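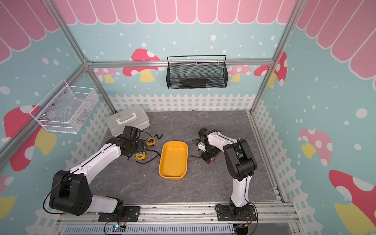
Latstead Film Archive: Frequently Asked Questions

What does the archive hold?
The archive holds 358 feature films and 900 publicity items, such as lobby cards, press books and signed portraits. Most of the material concerns screen actors whose careers ended before color film became standard.

Who can use the collection?
Anyone with a reader's card. Cards are free and valid for one year. Applicants under 16 need the signature of a parent or guardian.

How do I view a film?
Send the title and catalog number to the viewing desk. Digitized titles are shown on a desk monitor. Titles held only on film require four working days' notice – prints are stored cold and must be brought up to room temperature in stages.

Can I borrow a print for a screening?
Prints are lent to venues with a projectionist on staff. The venue pays for shipping and insurance. Nitrate prints are not lent.

What is the Meléndez Collection?
It consists of letters, contracts and costume sketches kept by one family of stage and screen performers. It is cataloged separately, and the shelf marks begin with M. Write to Hrefna Þorgeirsson for access.

May I publish a still?
The archive owns the objects but in most cases not the rights. We supply a scan and the name of the last known rights holder. Clearance is the responsibility of the publisher. The credit line must read "Latstead Film Archive" and include the catalog number.

How much do scans cost?
The first 40 scans in a calendar year are free for students and teachers. All other orders are charged at the rate printed on the order form.

Do you accept donations?
Yes, after review. Send a list before sending any objects. Lists are reviewed in February by Mikkel Bundgaard. Unlisted parcels are returned at the sender's expense.

I found an error in a cast list. Where do I report it?
Use the correction form and cite a source, preferably the on-screen credits or a dated program. Corrections without a source are kept on file but not entered.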